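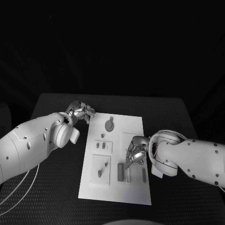
Before you begin with the Gandis board, please prepare the place where it will lie. The table must be level and must not move when you lean on it. We recommend a dark cover with a fine texture, as under the white board here, and the same dark color behind the table if you can arrange it. Small light parts are then much easier to find when they fall beside the board. A glossy cover is not suitable.

3.1 Placing the board

1. Wipe the table with a dry cloth and wait until no dust remains.
2. Take the board out of its box with both hands. Hold it by the long sides. Do not lift it by the pegs.
3. Lay the board flat, with a short side toward you.
4. Press lightly on each corner, one after another. If the board rocks, turn it over and check that nothing is stuck to the bottom.
5. Leave a free strip of table on every side.

CAUTION: Do not put more than 500 g on any raised plate. The plate can bend, and a bent plate can not be repaired.

3.2 Checking the slots and holes

6. Look into every slot and hole before the first use. Cutting dust can stay inside from the factory. Remove it with the soft brush, never with a needle.
7. Put each loose part once into its place by hand and take it out again. It should go in with its own weight or with a very light push.
8. If one part is tight, do not force it. Write down its number and compare with the list on page 36.

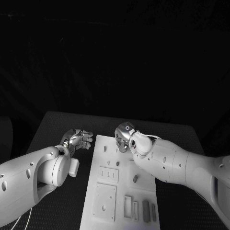
Elaheh Babaei wrote to us that on her board one peg became tight only after the heating in the room was switched on, and that she now leaves the closed box on the table overnight before she does step 7. We tried the same in our Irkdale workshop and we agree with her. If your board comes from a cold store or a cold car, please give it this time.

NOTE: The fit of the pegs changes slowly with use. After 1,000 insertions, repeat steps 6 to 8 and order new pegs if they feel loose.

3.3 Setting out the parts

9. Sort the loose parts by shape first, and then by size.
10. Place the parts for the session where you can see all of them. The rest should stay in the box with the lid closed.

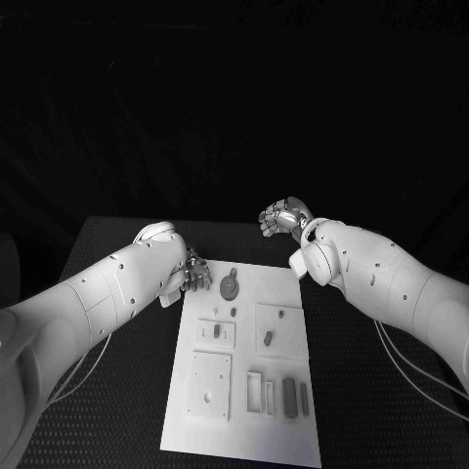

11. Check that no cable lies under the board or across it. Even a thin cable will lift one corner, and the holes will not stand straight anymore.
12. Set the lamp so that its light comes from the side. Light from directly above makes the holes difficult to judge.

When you finish, return all parts to the box in the order of the list. Keep the board lying flat. If it must stand on its edge, do not leave it so for longer than 2 days.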